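# A Jar Should Leak a Little: Eun-seong Ki on Onggi, Bad Ash and Big Lids

The first thing Eun-seong Ki does when I arrive in Wallholm is ask how tall I am. The second is to put me next to a jar. I win by a few inches, and the jar is wider.

"Okay," Ki says. "Now you can sit."

Ki makes onggi, the dark, broad-shouldered Korean storage jars that have held soy sauce, chili paste and kimchi for a very long time and, in a certain kind of American home, umbrellas. The workshop is a former feed store at the bottom of Wallholm's one steep street. The street is a poor choice for a person who delivers large round objects, and Ki has considered this.

"The rent was good," Ki says. "Then the first winter I understood the rent."

We talk at a table by the window, over barley tea served in cups that have come out of the kiln slightly oval. Ki insists they were made round.

I start with the question I suspect everybody starts with, which is how you throw a jar that big on a wheel. The answer is that mostly you don't. Ki pounds clay into long, thick slabs, stands them up on the wheel in a ring, and joins them one tier at a time. Then comes the beating: a wooden paddle on the outside, a rounded wooden anvil on the inside, and the wheel turning slowly under a kick from one foot. The wall gets thinner and climbs. It sounds like somebody knocking patiently at a door.

"People come in and they expect it to be peaceful," Ki says. "They have seen videos, the hands, the water, very quiet music. And I'm hitting it. A woman asked me if I was angry at it. I said not yet."

A large jar takes 70 pounds of clay, and Ki carries that clay in from the shed without what you could call enthusiasm. The clay itself comes from the Girkura pit, two valleys over, and it is full of iron, sand and, on one occasion, a door hinge. Ki screens it coarsely and leaves a good deal of the grit in. A smooth, expensive clay would be easier on the hands and, in Ki's view, useless.

"If you want a jar to ferment something, the wall has to be open. Small openings, you can't see them. The sand helps with that. If I make it perfect, like porcelain, then I have made a very heavy vase."

The old phrase for this is that the jar breathes, and Ki has mixed feelings about it. It sells jars. It also leads customers to believe that the thing in their kitchen is alive and may need company.

"I get letters. 'My jar has a white powder on the outside, is it sick?' No. It's salt. It came through the wall, you wipe it with a wet cloth, you continue your life. My grandmother wiped hers every morning and she never once wrote to anybody."

And if there's no powder?

"Then they write to ask why theirs isn't breathing."

The grandmother comes up often. She kept her jars on a raised stone platform behind the house, biggest at the back, and was able to tell by tapping one with a knuckle how full it was and whether a grandchild had been in it. Ki did not learn to make jars from her. She thought making them was a terrible job, having known several people who did it, and she recommended the post office. Ki studied accounting for six semesters, which she considered an acceptable compromise, and then went off to apprentice with a jar maker anyway.

"For the first year I made lids," Ki says. "Only lids. You think, all right, after this I will do the jars. Second year, also lids."

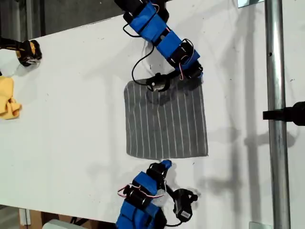

The lids turned out to be an education, though not one Ki would wish on anyone. A lid has to fit loosely enough to let gas out and closely enough to keep rain off, and it has to do this after shrinking in the drying, shrinking again in the fire, and being fired next to a jar that has shrunk according to its own plans. Ki's teacher checked each one by setting it on a jar and giving it a spin with one finger. If it rattled, it went on the pile by the back wall. Ki remembers the pile as the largest thing in the county.

"He never said anything was good. He would just not throw it. I still get nervous when somebody picks up a lid."

The glaze is two ingredients, wood ash and a leaf-mold soil, mixed with water and left to sit. There's no recipe on the wall. The jar is rolled through a trough of it while still raw, and then, before the coat sets, Ki drags a few fingers through to leave a quick looping line on the shoulder. Some makers draw orchids. Ki draws what a gallery label once called "an abstracted mountain range" and what Ki calls a hand that's in a hurry.

Ash is the subject that makes Ki put down the tea. For years the workshop got it free from the Betancur bakery, which runs a wood oven and was glad to see it go. Then one January a whole kiln load came out a flat, sulking gray, with none of the brown gloss Ki was after. There were 89 pieces in it.

"I looked at the clay first. I looked at the kiln, I blamed the weather, I blamed my helper, who was at the dentist. Then I went to buy bread and I saw they were burning pallets."

Nobody at the bakery had thought to mention it, and why would they? Ki bought a loaf, walked home up the hill and spent the evening reading about wood preservatives. None of that batch was sold for food. Most of it was broken up and went under the new path to the shed, where I had walked over it on my way in and thought it was attractive gravel.

These days the ash comes from Stumar, an orchard that prunes its apple trees every year and burns the prunings on the spot. Ki drives over to fetch it in lidded buckets. I ask whether apple ash gives a different color. Ki thinks so, a little warmer, perhaps with some green where it pools. Then again, Ki says, somebody who has to drive that far for ash will see all kinds of things in it.

We go out back to look at the kiln, a long brick tunnel that climbs the slope and finally gives the hill a purpose. Ki fires it with wood, slowly at first and then, for the last night, without sleeping. There is a lawn chair beside the firebox with a seat that has almost given up. I ask what it's like sitting there at three in the morning.

"Boring," Ki says. "Boring, and also you can lose everything. So it's like accounting."

Who buys the jars has changed. At first it was older Korean families who drove out from the city, inspected the rims with great suspicion and paid in cash. They still come. Now there are also restaurant people, and home fermenters with thermometers, and a couple who wanted the tallest jar in the shop for their front hall and asked if it came in white.

I ask what Ki told them.

"I told them no. Then I told them the price, and then they liked brown."

Smaller jars go out by mail, double boxed. The big ones don't ship - Ki tried it once, and still has the photograph the customer sent back, which shows a carton with a corner pushed in and a great many pieces of something inside. So the big ones are picked up in person or delivered in Ki's van, lying on their sides between old mattresses. Ki drives them at a speed that has made the workshop well known to other motorists.

Lids get packed separately. Before I leave, Ki lets me try the finger test on one that is waiting to go out. It goes around once, gives a small rattle and stops.

Ki looks at it for a while and then takes it off the jar and carries it to the back.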